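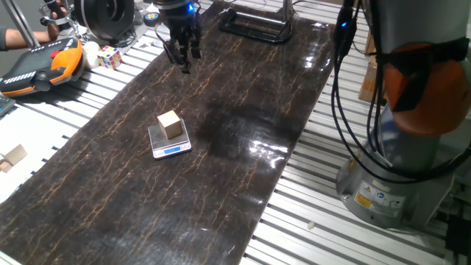 The small scale and its little block, out on the dark marbled mat.

Jan 7, 2023

I have been threatening to write about kitchen scales since last July, and today it is Saturday and raining and I have no more excuses. So here we go, a whole post about a scale! And the mat under it, and a block. You have been warned, and the soup recipe is in the post before this one if that's what you came for.

First, some background. I baked by the cup for most of my adult life. My mother did it that way and her mother used a teacup with no handle, and everybody got fed. Then my friend Kalliopi Karamanlidis gave me her recipe for koulourakia, and it was entirely in grams, down to the orange zest (who weighs zest?), and I tried to convert it in my head while the butter was softening. They came out like roof tiles. I ate them anyway, dunked in coffee for a week, and then went and looked at scales.

And you know what, there are a lot of scales. There are glass ones and folding ones and ones that want to talk to your phone. I had a tab open for a Fimania that was $70 and wanted me to make an account before it would weigh an onion. I closed that tab. What I like, and what I keep coming back to, is the plain small kind with a square metal platform and a little strip at the front for the display. You put the thing on top and you look at the number. It wipes down in a second, it slides in next to the cutting boards, and if you drop flour on it the flour has no crevices to get into apart from the one around the edge (get that with a toothpick, or a dry toothbrush if you have one going spare).

The display matters more than I thought it would, by the way. My first one had gray digits on a gray background and I used to have to crouch down and squint at it from the side like I was checking a cake. Give me a backlight every time. Blue, green, I don't care, as long as I can read it with my glasses pushed up on my head. 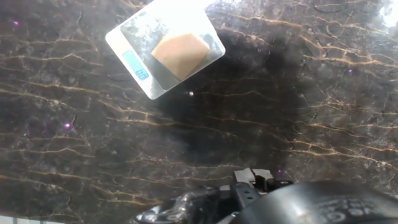
Blue display at 0.0, tan block sitting on the steel.

Okay, the zero. If you are new to weighing, the zero is where all the confusion lives, and I get more emails about it than about anything else on this blog except the thing with the figs. A scale reading zero can mean a few different things. It can mean there's nothing on it. It can mean there is something on it and you pressed tare, so the scale has agreed to forget about that thing. On a lot of scales it can also mean you had your bowl on there already when you switched it on, and it took the bowl as its starting point. And some of them are just bad at very light things – I have had a pinch of yeast go completely unnoticed, and then another pinch, and then suddenly it's 2 grams out of nowhere.

So my routine goes like this. Switch on with a bare platform, wait for the zero to settle, put the bowl on, tare, then flour. If I lose track I take everything off and see whether it goes negative by the weight of the bowl, and if it does I'm fine. I wrote the weight of my big yellow bowl on a bit of masking tape on the bottom years ago and that has saved me I don't know how many times.

I also like having a little block to check with. You can buy proper check weights, and if you're doing medicine or jewelry then of course you should, but for cookies I just want something small that weighs the same on Tuesday as it did on Sunday. A block from a toy set does it. Consolacion Ignacio, who is in my Thursday bread group, uses a domino. Put it on, look, write the number in the front of your recipe book, and then every couple of months put it on again and see if you and the scale still agree. Mine lives in the egg cup with the corn holders. Try it in the middle of the platform and then near a corner too, as the cheap ones can get funny about corners.

Then there's the capacity question. Most of the small ones stop at a few kilos, and I say get one that goes to 3,000 grams and be happy. I had one give up on me in the middle of a fruitcake because the mixing bowl was ceramic and weighed as much as a small dog. It flashed an error at me and I'd lost my running total, and of course I had not been writing things down. That fruitcake was fine in the end. A bit heavy on the raisins, which my brother-in-law said was an improvement!
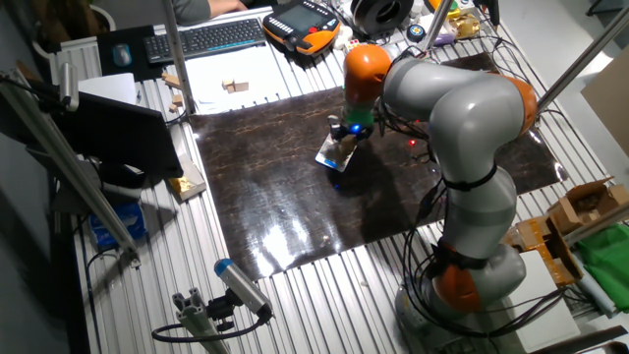
Surfaces, then. I didn't think about what goes under a scale at all until I got one, and now I'm a bore about it. It has to be flat and it mustn't give. I used to weigh on a folded tea towel (it was slippery on the counter otherwise) and I could get a different number just by pressing on the towel next to it. A firm mat is great, though, and I have a real weakness for the dark marbled sort, the deep brown with those skinny orangey tan lines wandering all over it like cracks in a glaze. They look so much grander than they have any right to. You throw one over the most ordinary work table and the table thinks it's in a hotel lobby.

Two things about the glossy ones. They show flour. Oh boy, do they show flour, every speck, which I've decided is a good thing because at least you can see what you missed. And they bounce the light back at you, so if you have a bright overhead light you get a big white patch and have to shift your recipe card out of it. I've learned to put the scale down away from the glare and turn it until the display faces me squarely.

Oh, and roll them for storage, please, don't fold them! I folded my first one to get it into the drawer and it had a ridge down the middle forever after. The scale rocked on it. Kalliopi said I could keep it for rolling out dough, but it printed a line across every pie crust, so it went under the paint cans in the garage.

I've seen them at Flallari, in the aisle with the shelf liners, and also at Trutbridge near the checkout where they put the things you didn't come for. Bring your measurements. I did not bring mine and ended up with one that hung over the end of the counter, and the cat found out about it before I did.
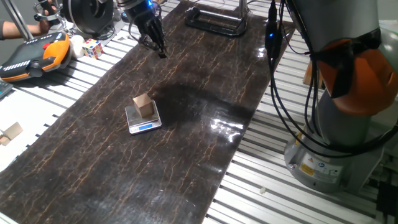 Tan block on top of the platform, turned a little on the square.

A few odds and ends from the comments on the last post. Yes, you can wash the metal plate, but do it with a damp cloth and keep it out of the sink. Somebody wanted to know if I store my scale with things on top of it, and no, never, I stand it on its side next to the trays. Batteries: take them out if you're going away for the summer. And to whoever asked about the Yimyam measuring spoons, I do still have them and the half teaspoon is still missing.

Next week is the koulourakia, in grams, with Kalliopi's permission. She has made me promise to weigh the zest.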